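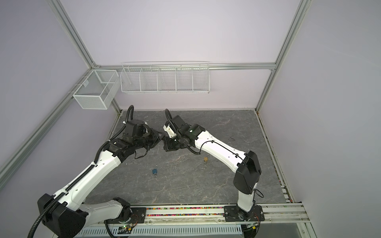
6.4 双臂夹爪互碰后的停机与恢复

本节适用于 Rundwood 双臂工作台，控制软件为 Solteo。两臂共用一根铝合金安装导轨，工作区中段是重叠区，互碰几乎都出在那里。

软件手册里写着“碰撞检测可在任何姿态下可靠触发”。我们不建议按这句话操作。Ahuja 工位在三月做挂锁抓取时，两只夹爪顶在一起，界面状态栏一直是绿色，直到左臂腕部过流才停。事后翻日志，碰撞事件一条也没有。供应商的答复是“参数未整定”，至于该整定哪个参数，至今没有下文。

注意：电路板上的绿色指示灯只说明板子有电，不说明手臂处于安全状态。

一、停机

1. 按下急停。不要用软件里的“暂停”，暂停后电机仍保持力矩。
2. 等两臂完全静止，再把手伸进工作区。
3. 切断两臂的电机电源。断电前用手托住前臂，肘关节没有抱闸，会往下掉。
4. 记下报警代码。界面没有报警也要记，写“无报警”。

小心：夹爪相互顶住时，连杆里可能存有弹力。手指不要放在两只夹爪之间，也不要从中间硬掰。

二、分离与检查

5. 先动右臂，从底座一侧向外转肩关节，让夹爪沿原路退开。转不动就停下，改动左臂。
6. 取走台面上的全部工件。挂锁的锁梁容易勾住夹指，留在台上做回零等于再来一次。
7. 检查夹爪上方的波纹管走线。重点看弯曲最急的一段和接头根部，有压扁、开裂或脱扣的一律更换，不要用胶带缠。
8. 检查肘部下方垂着的细线，确认手臂转到极限位置时不会被拉紧或挂住。
9. 检查夹爪上的白色小件和支架有没有松动。肉眼看着正不算数，用手推一下。
10. 检查底座板与导轨之间的螺栓。互碰的反力最后都落在这里。

三、恢复

11. 松开急停，只给左臂上电，单独回零；完成后断电，再对右臂做一遍。不要使用“双臂同时回零”。该功能默认两臂起始位置互不干涉，可它并不检查这一点。
12. 将过流阈值调到 2,000 mA。出厂值偏高，厂家说这样“更流畅”，代价是碰上了也不停。
13. 打开参数 29（重叠区互锁），保存并重启控制器。重启后再进一次参数页，确认数值还在。版本 2 的软件有丢失这一项的记录，更新说明称已修复，我们仍要求每次核对。
14. 空载低速运行 2 遍完整轨迹，一只手放在急停上。
15. 放回工件，仍用低速试抓一次，没有异常再恢复正常速度。

说明：互锁打开后，一只臂进入重叠区，另一只应在区外等待。如果两臂仍同时进入，说明互锁没有生效，回到第 1 步，停用该工位并联系 Manju Awasthi。不要靠改轨迹绕过去。

关于 Buramance 防碰撞插件：有用户询问能否用它代替上述步骤。我们试过，它按理想模型计算间距，外挂的波纹管和支架都不在模型里，而先碰上的往往正是这些东西。可以装，检查步骤照做。

交接班时若故障尚未查清，急停保持按下，在控制器上挂牌，并把第 4 步的记录一并交给接班人员。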